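Laissez-les ramasser des bracelets de montre

Dans notre club de robotique, Iltska, la saison commence en octobre et la même question revient chaque année : est-ce qu'on s'inscrit au tournoi ? Le règlement tient sur 108 pages, le terrain officiel coûte 900 euros, et il faut un local pour le monter. Pendant 4 ans nous avons répondu oui. L'an dernier nous avons répondu non, et je voudrais défendre ce choix, que plusieurs familles nous reprochent encore.

À la place du tournoi, les élèves ont travaillé sur la préhension. Ils sont dix, collégiens pour la plupart. Chacun emporte chez soi une pince à main, deux doigts souples avec des patins, et s'en sert pour saisir ce qui traîne dans sa chambre. La caméra montée sur la pince enregistre. Le mercredi, on regarde les séquences ensemble et on les trie. Le projet s'appelle Rollano, du nom d'un premier prototype qui ne marchait pas.

On m'objecte que ce n'est pas de la robotique, puisqu'il n'y a pas de robot. Je réponds qu'au tournoi il y en avait un, et que trois élèves sur dix y touchaient. Les autres tenaient le stand ou refaisaient l'affiche. Avec la pince, tout le monde manipule et tout le monde rate.

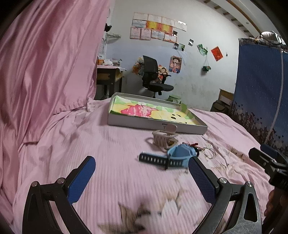 Séance à domicile, projet Rollano : bracelet de montre, anneau porte-clés et petit panier sur un drap rose.

Un drap froissé est un terrain bien plus difficile que nos anciens tapis de jeu. Un bracelet noir posé à plat offre peu de prise, et un anneau métallique encore moins. Au tournoi, les pièces avaient toutes la même taille et des emplacements marqués. Nos élèves avaient appris à programmer un trajet. Ils n'avaient jamais eu à se demander par quel bout prendre un objet.

L'autre reproche est plus sérieux. Filmer dans une chambre, c'est filmer la chambre : les murs, le bureau, ce qui est accroché. Nous avons mis du temps à poser une règle correcte. Aujourd'hui l'élève regarde ses séquences seul avant de les apporter, et supprime ce qu'il veut sans donner de raison. Rien n'est mis en ligne sans l'accord de la famille. Je pense que cette discussion leur a appris plus que n'importe quel exposé sur les données personnelles, mais elle aurait dû avoir lieu dès la première semaine.

Il y a une perte, je le reconnais. Le tournoi donnait une date, une coupe, une raison de rester tard. Deux élèves sont partis au club Kourkoulas, qui concourt toujours, et ils y sont bien. Le tri des séquences est long et parfois ennuyeux.

Je ne demande pas aux autres clubs d'abandonner la compétition. Je demande qu'on cesse de la traiter comme le seul travail sérieux, en particulier quand on distribue les subventions. Le dossier de la fondation Erkus comporte une case « classement obtenu » et aucune ligne pour décrire ce que les élèves ont fait. Nous avons laissé la case vide et joint une page. Nous attendons la réponse.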